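Sorting tins, cans and jars for recycling

Rinse tins as soon as they are emptied. The last of the washing-up water does the job, and there is no need to run the hot tap for it. Fish tins want a second rinse with a drop of washing-up liquid or the bin will smell by morning.

Food tins are mostly steel and drinks cans are mostly aluminium. A fridge magnet tells them apart. Our council takes both in the same box, but the scrap yard at Staltlow pays only for aluminium, and wants it bagged separately.

Leave paper labels on. Take plastic sleeves off.

Push the cut lid down inside the tin and pinch the top so it can't fall out. Wear gloves for this.

Jar lids go in with the metal. Soak jars you want to keep in warm water with a spoonful of washing soda for 20 minutes, then scrape the label with an old bank card. Any glue left behind comes off with cooking oil and a dry cloth.

Foil should be wiped and saved until you have a ball the size of a fist. Crisp packets are not foil and spring open again when scrunched.

A 14 litre caddy under the sink holds a week of tins for two people. Line the bottom with newspaper and change it in summer before it gets sticky.

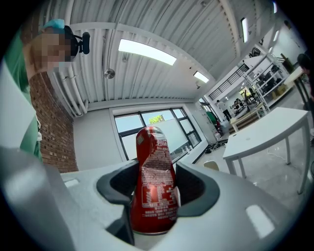
Should drinks cans be crushed before they go in the box?

Check with your council first. Some sorting plants prefer them whole, and ours accepts them either way. For the scrap yard, crush them and you will get far more in a sack.

Aerosols must be empty. Never pierce or flatten them.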